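In defence of the floor cushion
Saimi Laaksonen

When we moved our working room to Alby, the first list of things to buy had 14 chairs on it. I made this list myself, so I am allowed to criticise it. A chair seemed to me the most natural object in the world. If you have a desk you have a chair, and if you have a visitor you have one more chair.

We bought fewer in the end, and with the money that was left I bought floor cushions. My colleague Rizvi thought this was childish. He said that grown people do not sit on the floor at work, and that the cushions would be dirty in one month. He was partly right about the second thing. But I want to argue that he was wrong about the first, and that many rooms would be better if they had one soft place low on the ground.

My reason is simple. A room where everything stands at the height of a desk asks you to do only one kind of thing in it. You sit straight, you look forward, you work. When you are tired you must leave the room to rest, and often you don't come back in a good mood. A big cushion with a pillow on it says that you may also stop for five minutes here.
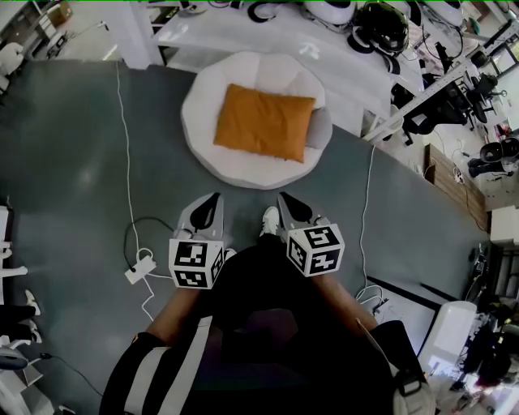 I grew up in a house where the floor was used. My grandmother sorted wool on it, we children did our homework on it, and in the evening my uncle slept on it with his feet towards the stove. In August, when the house was too warm, it was the best place of all. So perhaps I am not a neutral judge. Still, I have noticed that visitors who begin on a chair very often finish on the cushion, and that the conversation becomes slower and more friendly when they do.

There is a second part to my argument, and it concerns shelves. If you want to use the floor, you must keep the floor free, and this is only possible when the other things have their place higher up. In our old room in Wistolum the headsets and helmets lived wherever the last person had put them. One cable across the floor was enough to spoil the whole idea. I am now quite strict about this. An open shelf is better than a cupboard, in my opinion, even if it looks less tidy - and with straps and cables it will always look less tidy. With a cupboard you close the door and forget. With an open shelf you see at once what is there, and you can put a thing back with one hand.

Rizvi prefers cupboards. He once showed me a very fine one from Protik that cost 784 euros, with a lock. I told him that for 100 euros one can have a shelf, and that the rest could buy cushions for several years. We did not agree, and we still don't.
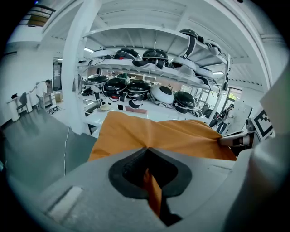
Does a pillow with a bright cover get dirty faster than a grey one?

It gets dirty at the same speed, but you notice it sooner, and therefore you wash it more often. I count this as an advantage. Take the cover off when it begins to look tired, wash it with similar colours and dry it flat if you can, so that it does not lose its shape.

I would only add one warning for people who want to try this at home. Don't put the cushion in the corner where the door opens. I did so in the beginning, and for two weeks every person who came in pushed it against the wall with the door and said sorry to it. Now it lies in front of the desk, where there is enough light for reading and where I can reach it without moving anything else.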